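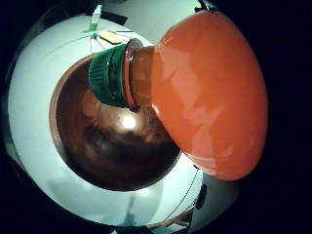
Brown glass, green cap, lying down on the job.

I bought another docking station. I know. The last one, a Cilen with a single slot and a power brick the size of a sandwich, worked fine for years as long as you never bumped the desk, and then I bumped the desk.

The new one is an Ornero two-bay, and it cost me a little over 50 dollars. It takes bare drives in either size, 3.5 inch or 2.5 inch, standing up like toast. The box promises it will clone one drive to the other without a computer. You put the old drive in slot A and the new one in slot B, hold the button until the lights agree with each other, and go find something else to do with your evening.

What the box does not mention is that the slots are labeled on the back. The drives go in the top, the button is on the front, and the one piece of information standing between you and copying a blank drive over your entire photo collection is printed in gray on black, facing the wall. I have since added my own labels with a paint marker. They're ugly and I can read them from the kitchen.

The cloning itself went well. I fed it a 2 TB drive I'd been using for backups and it chewed on that from dinner until some time after I was asleep. The progress display is four blue lights, so you get to know that you are somewhere between a quarter done and half done for a very long stretch. By breakfast all four were lit. I spot-checked a few folders and everything opened, including around 400 scanned recipes I have never cooked from and apparently never will.

Over USB it's a plain, boring external drive, and I mean that kindly. Both bays show up separately. My old laptop saw them right away. The newer one wanted a different cable, naturally, and the one in the box is about as long as a shoelace for a toddler.

Two complaints. It puts the drives to sleep after a while with no way to change that, so the first click after lunch gets you a long pause and a groan. And the power switch is a rocker on the back, next to those labels. Whoever designed this thing keeps it in the middle of a room.

Next up is the box in the closet marked DU, which I think was short for "dumb, useless," and which holds every small drive I've pulled out of a dead laptop. There goes December.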